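# Chapter 9: Chores as an Engineering Problem

A chore is a task that an untrained adult can perform after one demonstration and would prefer to avoid. The definition is informal, but it separates the subject of this chapter from the machining, welding and palletising work treated in Chapters 4 to 8. In those chapters the part arrived in a fixture and the cell was designed around it. In a kitchen, a laundry or the back bench of a joinery shop, there is no fixture, and the layout changes whenever someone puts down a mug.

The question most often put to practitioners is whether machines can do this work yet. It cannot be answered without a task list, an error tolerance and a time limit. A dishwasher is a machine that does a household chore. So is a bread maker. Both meet a narrow specification because a person carries out the loading, unloading and sorting. The residue of manual handling is what remains to be automated, and it accounts for most of the difficulty.

## 9.1 The Brirgate list

We use the Brirgate task list throughout the chapter. It contains 58 chores, divided between household tasks (wiping a bench, hanging a tea towel, emptying a cutlery drawer) and shop-floor tasks (sorting fasteners, clearing offcuts, laying a part flat on a board). Each entry specifies a start condition, an end condition and the permitted number of human interventions. For every task in this chapter, that number is zero.

An entry is scored as a pass or a failure. Partial credit is not given. A shirt folded neatly with one sleeve left out is a failure, as is a tidy bench with a broken glass on the floor beside it. Readers accustomed to reporting mean placement error may find this severe. The purpose is to match the judgement of the person who would otherwise do the job.

## 9.2 Reach, grasp, release

Parallel-jaw grippers remain the default end effector for research on chores. They are cheap and easily repaired, and their state can be described by a single number, the opening width. Against this, two flat fingers give little purchase on thin or flexible objects lying on a hard surface. A playing card on a table is a standard demonstration of the problem. The fingers must either slide the card to an edge, tilt it or scrape beneath it, and each strategy requires contact with the table.

Contact with the table requires knowledge of its height. A depth estimate in error by 2 mm is harmless when the object is a cup. For a washer or a sheet of veneer, the same error leaves the jaws closing on air or driving into the work surface. Pale timber under uneven light is a poor target for stereo matching where the grain is faint, and several of the exercises at the end of this chapter concern it.

Release is treated less often in the literature and causes a considerable share of failures. Light objects cling to a fingertip, and tall ones topple when the jaws part at unequal speeds. In the Drollar trials, which comprised 379 attempts at the shop-floor half of the list, the logs distinguished failures before closure from failures after opening. Section 9.5 reproduces the categories and asks the student to reassign the ambiguous cases.

## 9.3 What "yet" should mean

For the remainder of the chapter, a chore is considered automated when the machine completes it in an unprepared room, at a total cost in attention lower than that of doing it by hand. Attention includes setting up, watching and putting right. Figure 9.1 shows an open gripper over a bare wooden board, the configuration from which the worked problem in Section 9.4 begins.
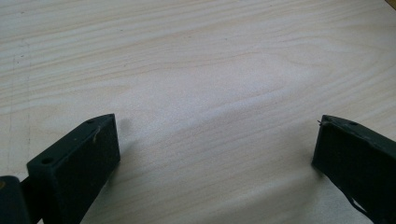 Isla Carnegie objected to this definition when the chapter was in draft, writing that attention is not a fixed price, and that a person who cannot lift a saucepan will gladly watch a slow machine do it for an hour.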